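From the Workroom
9/6/19

The seed swap is coming up fast, and I have become a person with strong feelings about test tubes. I blame the envelopes. You may remember that after the July swap I spent most of an evening picking poppy seed out of the bottom of my tote bag, and poppy seed, if you have never had the pleasure, gets into the seams and stays there. I still find it when I'm looking for my keys!

So I asked on our little email list what other people keep their fine seed in, and Yesenia Salinas wrote back with two words: screw caps.

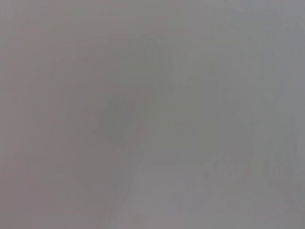

Photo: Tistach Seed Circle

She was right, as she usually is about storage (her spice drawer is alphabetized and I aspire to it). We ordered clear plastic tubes with mint-green caps from Grundenik, plus a rack in the loudest orange-red I have ever brought indoors. I would have picked something quieter, but the orange was cheaper and I've gotten fond of it. You will not lose it on a crowded table, I can promise you that much.

A few things I've learned so far. Fill from a folded index card, because the little funnel I bought clogs on anything with fluff. Put the paper label on before the seed goes in. And leave seed out to dry a good while longer than you think you need to before you cap it, especially tomato. A tight cap keeps damp in just as well as it keeps it out, and I lost a whole batch of Rureler peppers that way last year and I'm still a bit sore about it.

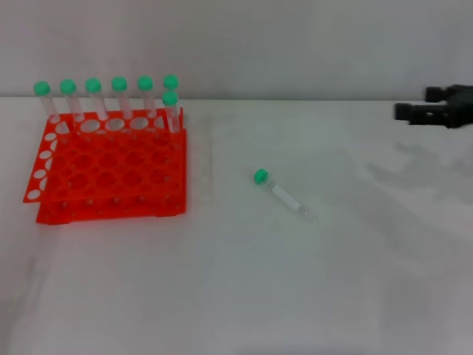
The back row fills up first, at least the way I do it. I like starting there and working forward so my sleeve isn't dragging over the caps every time I reach in. Yesenia goes front to back and we have agreed not to discuss it.

My one complaint is that the tubes are clear and the caps all match, so from across the room everything looks the same. I'm thinking of a dot of nail polish on top, red for flowers and white for vegetables. If you have a better system, please tell me before I open the bottle.
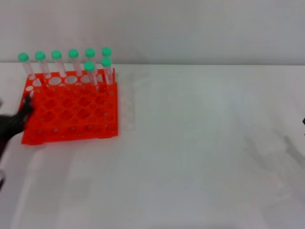

Beltrán beans won't be going in tubes, by the way. They're far too fat, and they do perfectly well in jam jars. Same goes for squash and sunflowers. Save the tubes for lettuce, poppy, snapdragon, basil and anything else that blows away when you sneeze.

We have room for 18 tables this time, so write to me if you want one, and bring a pen that works on plastic. Mine has dried up again.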